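Courses > Household Studies > HS 200 > Handouts > Week 9

HS 200: Running a Home
Week 9 handout: Where things go
Pimach Evening College, Gitotden campus

Last week's session ended in an argument over whether batteries belong with tools or with light bulbs, so we'll start there. Both sides were right, and both sides have dead batteries in a kitchen drawer.

1. Putting away and finding are two different jobs

Most storage is designed by the person putting things away, at the moment of putting them away, in a good mood. The person looking for the scissors later is in a hurry and has one shoe on. If you have to choose, side with the second person.

Two ways of grouping will cover nearly everything in a house:

By kind. All tape together, all string together. Easy to put away, easy to see when you're running low. Bad for any task that needs one each of six kinds.

By task. Everything for wrapping a present in one place, including its own tape. You will own more tape this way. Make your peace with it.

Mixed systems are fine as long as you know which shelf follows which rule. The trouble starts when one basket is "sewing" and the one next to it is "small."

2. Open or closed

A lid is a promise that you won't need the thing soon. Put a lid on anything used daily and within a week the lid will be leaning against the wall behind the box. Open containers get used more and collect more dust. They also attract whatever you're holding when the phone rings, and the reading for this week (pages 2 to 9 of the packet) calls this "drift." My family calls it "the basket."

Handles matter more than color. Color matters more than you'd like, though, because people in your house will remember "the yellow one" long after they've stopped reading your labels.
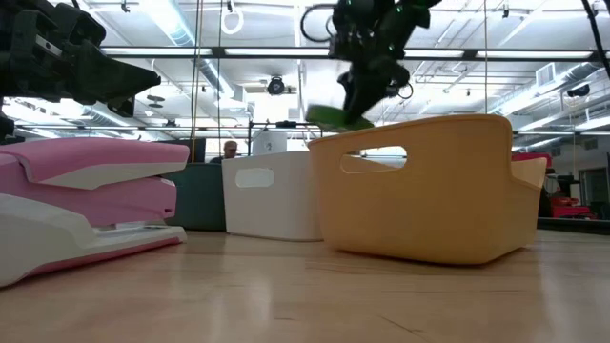
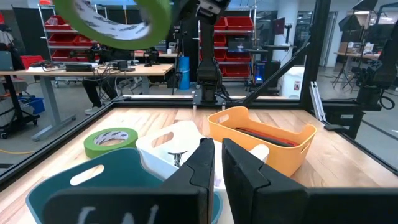
Plastic baskets with oval handle cutouts: yellow in the first picture, white and teal in the second.

R. Nanayakkara
Instructor, Household Studies

3. Labels

Write the label for a guest. "Misc." is not a label, and neither is "Misc. 2," which I have seen in homes of people with graduate degrees. If you can't name what's in a container in three words, split it or admit that it's a junk drawer. Every household is allowed one junk drawer. Please stop asking me for a second.

Tape labels peel and paper ones curl. Permanent marker written straight onto plastic does just what it says, and you'll find out how permanent when the basket changes jobs.

4. The inventory question

Someone always asks whether to make a written list of everything. For insurance, yes, for the things that would hurt to replace. For the rest, no. A former student brought in a list of 600 items, typed, with a column for condition. It was a beautiful piece of work, and it was out of date by the time we'd passed it around the room.

5. The December problem

Seasonal things get the best containers and the worst spots. Try it the other way. Holiday lights can live in an ugly box, and your decent baskets can do something useful for the other eleven months. Store the extension cord with the lights. You'll go looking for it there anyway.

Homework

Pick one shelf. Don't tidy it first (I can tell). Write down:
- which rule it follows, by kind or by task
- anything on it that follows neither
- the last thing you looked for there and where it was hiding

One page is plenty. Please don't buy containers before doing this. The Nomencombe store on the corner will still be there next week, and so will its sale.

Comments

Anonymous: Batteries go with tools. I'm willing to be graded on this.

Tuesday section: Is the junk drawer limit per household or per adult?

Instructor: Per household.

Anonymous: My shelf follows neither rule all the way down. Does the one page limit still apply?

Household Studies Office, Pimach Evening College | Contact | Copyright Pimach Evening College | Back to top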